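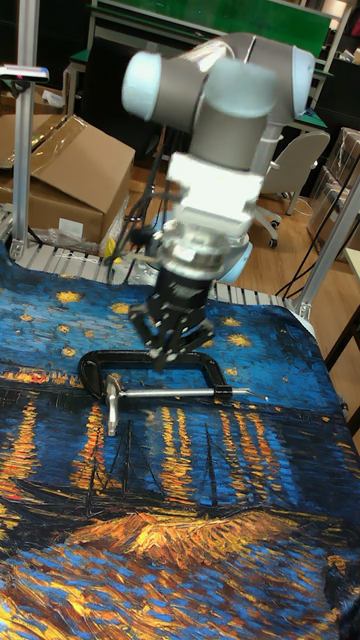 Ticket 400 – Hubmann site, clamp sorting cell
Opened by: Lerato Oosthuizen
Status: open, waiting on shift plan

Clamps with a sliding handle stop the cycle with a grip width fault. Operators clear it by hand, 4 times last shift.

Nesrin Canpolat: Raised the approach height by 36 mm. Fault persists when the handle slides. Please log each stop.

Lerato Oosthuizen: Logging takes the packer off the line. The March plan has one person there – we need two until this closes.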